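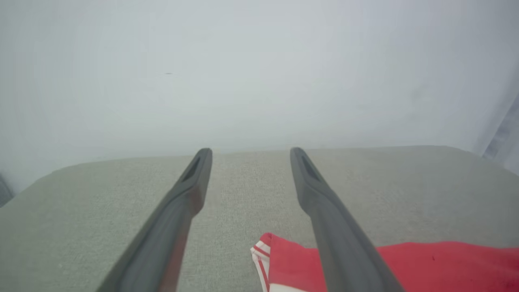
Thread: Finger clearance over soft furniture, what limit do you use?

Home Forums Grippers Rules and Practice Log in

lsawatzky
Our Eltcombe procedure says to stop the approach 28 mm above any upholstered surface, then descend at reduced speed. On flat cloth on a cushion, as in my picture, this adds a lot of cycle time. Does anyone run a lower limit?

gill_426
No. Cushion height changes with load. Keep the 28.

mkyriakidis
I disagree. A fixed height is the wrong rule for a compliant surface. We limit contact force and let the fingertips touch the fabric. Write the limit into the risk assessment and log every trip.

gill_426
And if the fingers close on the cushion cover along with the cloth?

mkyriakidis
Grasp at a turned-up corner or fold where there is one. Hers has one, with the striped edge showing. If none is found, abort.

fbergeron
Both. Height limit for the fast move, force limit below it. Brurel cells have run that way since June. Inspect the fingertip slots for lint every 70 cycles.

lsawatzky
Will draft it as two limits and post the text Friday.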